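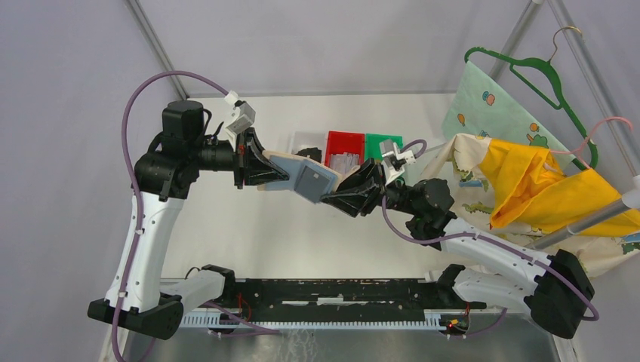 Can a robot do the laundry yet, or should I stop asking?

Posted by Mehwish Abbasi, 6 Jun 2026

We use cookies to remember your sign-in and your saved threads. By continuing to browse you accept this.

I've got three kids, a line full of small clothes in every colour going, and a partner who reads too many tech articles. He reckons we should hold off replacing our old dryer and put the money towards one of those home robots that are meant to be just around the corner. I told him I'd ask people who might know. I don't need it to cook or have a chat. I want it to take little shirts and singlets off the hangers, fold them and put them in the right tub for the right kid. Then pick up the bits and pieces off the floor if there's time left over! Is anybody's machine doing this in a normal house, or is it still all demos?

Fahad Jadoon

Short version – buy the dryer.

Longer version: I spent 13 years fixing packing lines at Rallia, and cloth was always the stuff we left to people. A box is the same shape every time you look at it. A kid's shirt is a new shape every time you touch it, and the machine has to find the corners before it can do anything useful. Two arms help a lot, because you can pull the thing out between them and get a proper look at where the edges are. But stretching a shirt out is the easy half. Folding it neatly, then doing the next one that's inside out with a sock up the sleeve, that's where I've seen them come unstuck.

The tidying up might come sooner, I think. Stiff things with a bit of body to them are kinder to a gripper. My daughter's collecting stuff is a good test, though, because it's half stiff and half floppy. Something like a photocard binder, with a soft felty cover, a strap with a metal snap, and all those slippery clear sleeves fanning out the side, can be held upright between two fingers all right. Getting it shut with every sleeve tucked in and the snap done up is another matter, and I can barely manage it myself without bending a page. 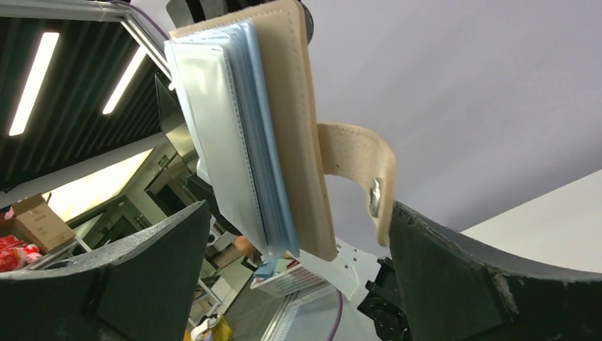
My own rule for any chore machine is to ask what it does when the job goes a bit wrong. Ours at work would stop and flash a light, and somebody walked over. At home the somebody is you, so if it stops every 30 minutes you haven't gained much. I'd want to see one go through a whole basket of mixed washing before I paid for it, and then I'd hand it the awkward things, like a binder with its strap hanging open, and see if it knew what to do with the strap.

Toltitz

just teach the kids to fold lol. mine gets 80 cents a basket

Yousafzai

Agree with Fahad on the dryer, but I'm more hopeful about the rest. My neighbour has a robot mop and it's changed her life, so it depends what you call a chore. For sorting into tubs I'd say a machine could cope if each kid had their own colour and you didn't mind things going in scrunched. Folding, no. I gave up folding kids' undies years ago anyway and we've all survived.

Ask again next July, I'll be curious too – and if your partner does buy one, please come back and tell us how it handles fitted sheets.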